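Does Black Really Make You Hotter?

Last updated: March 25, 2021

Somebody has probably told you not to wear black on a sunny day. Maybe it was your grandma. Maybe it was a teacher. They said it as if everyone knows it, and when everyone knows something, that is a good time to ask how they know.

Start with the part that is true. Sunlight carries energy. When it lands on something, some of the light bounces off and some gets soaked up. The part that gets soaked up turns into heat. White things bounce back a lot of light, so they look bright. Black things soak up most of it, so they look dark. Put a black sock and a white sock side by side in the sun for a while, then touch them both. You should be able to feel which is which with your eyes shut.

So grandma wins? Not so fast. A sock on a windowsill has no foot in it. You are not a sock on a windowsill.

Your body makes its own heat all day long, and that heat has to get out through your clothes. You also sweat, and sweat cools you when it dries into the air. If your shirt is loose, air can move around under it and carry heat away. A tight shirt can't do that as well. So when somebody says "black is hotter," you should ask: how thick is it? How loose is it? Is there any wind? Are you even in the sun? In the shade, the color of your shirt matters very little. 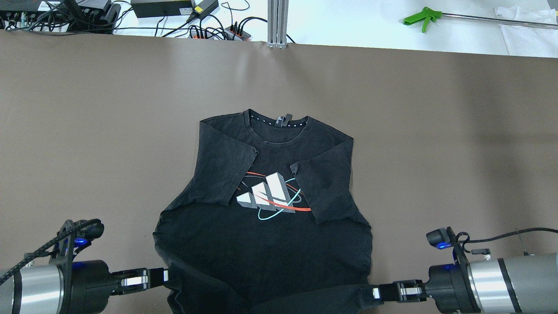

A black T-shirt with its sleeves folded in.

People who live in deserts get brought up a lot in this argument, because some of them wear long dark robes. You may read that this proves black keeps you cool. I don't buy that either. The robes are loose and let air through, and that could be doing most of the work. People also pick clothes for plenty of reasons that have nothing to do with heat.

Noemi Kowalczyk's class in Merbridge tried a test one January. They wrapped one jar of water in black cloth and one in white, set them by a sunny window, and the black one warmed up more. "So it's proved," one kid wrote. Proved for what? It was proved for jars. And the black cloth was thicker than the white cloth, so the test wasn't even fair. When they did it again with cloth cut from the same kind of shirt, black still came out warmer, but by less than before.

You can do this one at home. Use two jars that match, the same amount of water, and two thermometers. Check that both thermometers read the same before you begin - cheap ones often don't. Do the whole thing at least three times, and swap the jars' places each time. If you only do it once, you might be measuring a cloud.

Then try it in the shade and write down what you get, even if it's boring.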